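May 21, 2025

Long day, sore knees, tea gone cold next to me as I write this. Nina is working again though! Mostly.

I'd better get the boring bit down first, before I forget it. The left gripper had been closing late since we came back from Godetitz. You'd squeeze, and there'd be a tiny pause, and then the jaws would go. Saadet Avcı spotted it before I did and I told her she was imagining things, so that's one apology owed (paid in biscuits). The right one was fine the whole time, and that annoyed me even more, as they came out of the same box and I'd set them both up on the same afternoon.

I started with the cable because it's always the cable. I took it off, cleaned the plug, put it back, wiggled it. No difference. Then I swapped it for the spare from the Justel drawer, and the pause got shorter but it didn't go away. So it was a bit the cable and a bit something else, my least favourite kind of fault. I wrote "cable, partly" in the log and had a sulk and a sandwich.

The something else was the jaw screws. Two of them had backed out just enough for the jaw to lean before it moved, and you can't see that by looking, you have to hold the thing up to your ear and work it and listen for the click. I did them up, put a dab of the blue stuff on each, and left it alone for as long as I could bear, which wasn't as long as the tube says. Then back down on the carpet to try it properly on the tray.
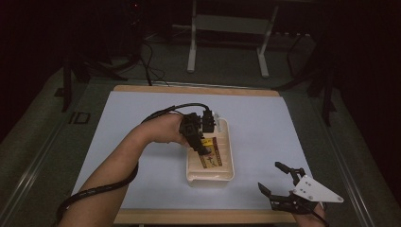

After that I did the zeroing, both sides, open and shut, open and shut. It wants you to hold it fully open for a slow breath and then fully closed for another, and if you rush it the numbers are rubbish and it doesn't complain, it just stores the rubbish. I did rush it, the first time. The second time I read the steps out loud to myself like a child learning a recipe and it took them nicely. The open reading on the left settled at 279 and stayed there, and I wrote that on a bit of tape and stuck it inside the lid of the case so whoever does it next has something to compare with. It'll probably be me.

I've also changed how I wear the cable. I used to let it hang straight off the top of the gripper and it dragged every time I reached forward, and I'm fairly sure that's what did for the old one. A loop back over the wrist first and then down the arm gives it some slack. It feels daft for a minute or two and then you forget about it. Saadet does hers differently and hates mine. Fine.

We ran 19 picks to check, taking it slowly, and had 6 where the left jaw pinched the packet by its very end and let it swing. I don't think that's the gripper any more. I think that's me, being out of practice and holding it too high. Saadet had a go afterwards and got on much better, and she was quite gracious about it, by her standards. I've put it down as operator and not as a fault.

The counter said 3,739 cycles on the left when I shut it down. Cindow reckon the jaw pads want looking at well before that, and I did look, and they're scuffed on the inner edges but still biting. I'd like to get new ones on before June if the order comes through. I asked for two pairs last time and got one, so this time I'm asking for three and we'll see what turns up.

Things I didn't get to: the rails want a wipe down, I could feel the fluff on them with my fingertip. The sheet on the board needs smoothing and re-taping too, it creeps every time somebody kneels near it. And I keep meaning to label the two cables properly. At the moment the dodgy one is in the drawer with a knot in it - that's the label. I know what it means, but I can quite see somebody kind undoing the knot and plugging it back in.

Oh, and I lent my good screwdriver to the people downstairs and it hasn't come back. Must ask tomorrow.

Knees really are awful. Buying a gardening mat.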